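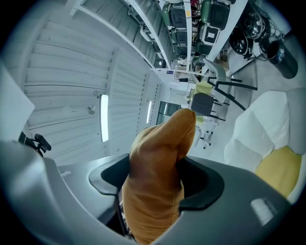

The Mandness pillow in mustard, up close. You can see how the fabric folds.

Mandness Rectangular Pillow – Mustard

I've been selling pillows from my little shop for 14 years and I still get silly about a good orange. This one sits somewhere between orange and mustard, and it changes a bit depending on your lights. Under cool white ceiling lights it goes more mustard, and by a window at four in the afternoon it's properly warm and glowy. If you're trying to match a rug or a throw, ask me for a fabric swatch first (they're free, just put your address in the message box).

It's a plain rectangle with a soft cover, and I like it that way. No tassels, no buttons to dig into your cheek when you nap. The cover does crease, I'll tell you that now! Leonie Steiner, who does the sewing at Rindisier, offered me a stiffer cloth that stays smooth and I turned it down, as it felt like a placemat. If creases drive you nuts, hang the cover up damp and give it a pull at the corners.

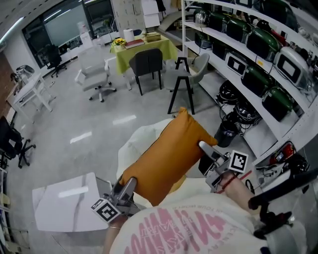 Where to put it? I'd go for something pale. White and cream really let the color sing, and gray is nice too if your chairs are on the dark side and the room needs cheering up. I keep mine on the old armchair at home with a yellow blanket and it gets stolen most evenings. On a bed I'd use it in front of two bigger ones, lying on its long side.

Filling and care

The inside is a Peltonen fiber pad, medium soft. It's a lounging pillow, so if you want serious neck support for sleeping, look at the Jurkero range instead – those are much firmer. The cover comes off with a zipper along one long side. Wash it inside out on cold with other warm colors, and skip the dryer. The pad can go in by itself on gentle, but give it a full day to dry out before you put it back.

Plump it by the short ends, a few good squeezes and a shake. New ones arrive packed flat and look a bit sad for the first evening.

Ordering

Item number 1397. Sold one at a time, cover and pad together. Spare covers come back in stock in August, and I'm getting around 80 of them, so drop me a line if you'd like one put aside. Orders go out within 3 working days. Brândușa Barbu answers the shop email in the mornings and I do the afternoons, so if you get two slightly different opinions about what goes with mustard, that's why. She'll say navy. I'll say cream.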